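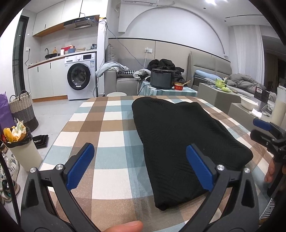

Fig. 3. Folding a knit garment with two hand-held grippers, seen from the camera on one of them.

Okay, folding! Last time we drove the arm by remote control, and I promised you something easier on the wrists. With hand-held grippers you do the task yourself, in a real home, and the robot learns from the recording later. Look at where the blue pads are in Fig. 3: one is touching the lower left edge of the garment, the other is still over the tablecloth. I'd like you to think about that moment before Monday's lab, because black knit is hard to see depth in and you'll be tempted to jab at it.

A few things from my own (many, many) bad takes. Move slower than feels natural. Keep your thumb away from the lens. Close the pads fully before you lift, and if you miss a grab, go back and get it again in the same take – I want those recoveries in the set!

The Urgate set we'll use has 1083 takes, and I threw out 805 more where the tracking got lost. Almost 3000 would be nicer, so yours are going in too. Save them in the Hokulis folder, one garment per take, and write down which hand started the fold. I forgot to do that in April and had to watch everything twice.

Reading for the lab is the remote control chapter, just the part on delay.

Last updated: April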